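### 4.2 Upkeep of the sorting cell

Published reports on harness sorting tend to give a success rate and leave out what it took to keep the cell at that rate. We are doubtful that the two can be separated. Our own cell, installed at the Ilano site, was set up from the Vedia procedure, which calls for a wrist camera check every 200 picks and assumes that nothing drifts in between. We followed it as written for the first 80 runs. Petridis and Gkikas kept the log.

The log does not support the assumption. The fingers have to come down between the walls of a divided bin, and a small error in the bin's position costs more near a divider than it does in the middle of a compartment. The procedure locates the bin once, by its outer rim, and takes the compartments from a drawing. Glossy plastic makes matters worse: bright patches on the floor were at times segmented as connector housings, and the threshold suggested for this fault moved it elsewhere (Figure 3).

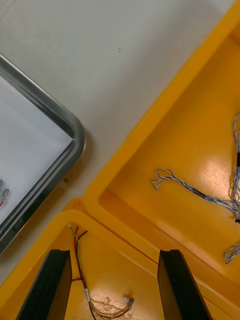
**Figure 3.** Wrist camera view with the fingers open on either side of a harness and its white connector. Twisted bundles lie in the larger compartment of the yellow bin; part of the metal tray is at left.

We therefore shortened the interval and added a finger check, done by hand with a feeler gauge before each shift. Haque argued that the gauge alone would have been enough, and we cannot rule this out, as both changes were made in the same week. Finger pads were replaced 5 times over the study. The supplier, Balaskas, rates them for the whole period, but its test used rigid parts, and we see little reason to carry that figure over to thin, flexible wire.

Whether the shorter interval is worth the lost time is a separate question. It depends on how missed picks are counted, a point on which the earlier work is vague.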